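Kioko two-arm table kit

Product code: Kioko T2
Supplied by: Palier
Page last updated: October 31, 2018

Overview

Kioko is a pair of robot arms with two-finger grippers, sold as one kit for light work at a standard table. It is meant for small labs, training rooms and anyone who needs to try out handling jobs with everyday objects before paying for a full cell. Both arms run from one controller, and either can be used alone if the job only needs one.

The kit comes set up for the cup and holder task, which most buyers run first. A paper cup stands in a wire holder on a round base, and the grippers approach it over the table. Paper cups crush easily, so the task is a fair test of finger spacing and closing force.

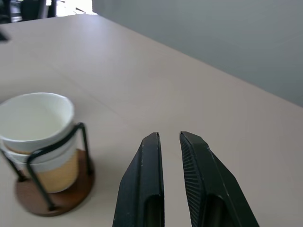

Open fingers, with the ridged pad on the right one.

Grippers

Each gripper has two black fingers that close in parallel. Pads are held by a single clip and can be changed without taking the fingers off. Spare pads are sold in packs of 8.

Closing force is set in the Jukeck software, in steps from 1 to 18. We suggest starting at 2 for paper cups and going up one step at a time. The fingers can be left open at any width and will hold that width when the arm moves.

Camera views

The kit is supplied with a head camera and a small camera at the wrist. The head view takes in both arms and most of the table. The wrist view is better for the last part of an approach, when the fingers are close to the object. Both views can be shown side by side in Jukeck or saved with the arm positions.

Working with two arms

The arms can come in from opposite sides of the table towards the same object. Jukeck keeps a set gap between them and stops both if either one crosses it. The gap can be made smaller for close work – the manual gives the limits for each finger length.

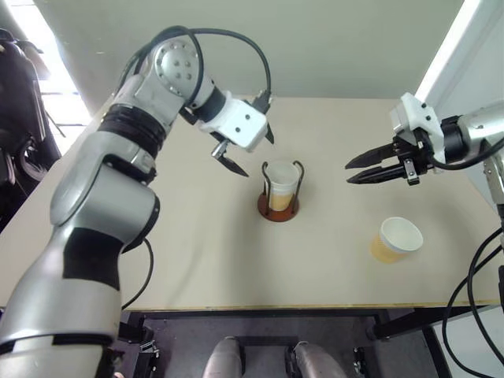 Niilo Koivisto wrote to us that he had kept the gap at the factory setting for his first week and was glad of it, as his own programs were sending both arms to the middle too early. He would like the warning to sound sooner, and he found the cable guide in the manual hard to follow. The September version of the manual has a new section on cables.

Setting up

Allow a clear table with a plain, matt top. Shiny surfaces can upset the cameras. Fix the stand before fitting the arms, then run the cables so that each wrist can turn fully without pulling. The first calibration moves both arms slowly through their full reach, so keep people and chairs well back.

Saved programs are stored on the controller, which holds up to 200. Older Jingate programs can be loaded, but the gripper settings have to be entered again by hand.

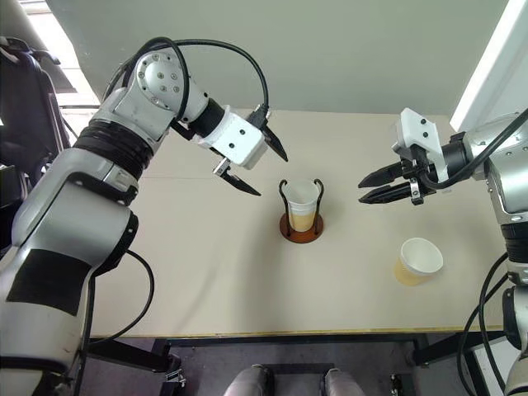
Both grippers open on either side of the cup in its holder.

What is in the box

Two arms with grippers fitted
Stand and table clamps
Head camera and wrist camera
Controller with Jukeck installed
One pack of spare pads
Printed manual

Tables, cups and holders are not included. Orders are sent from the Palier warehouse in two crates, and someone needs to be there to sign for them. Spare fingers and longer cables are listed on the parts page.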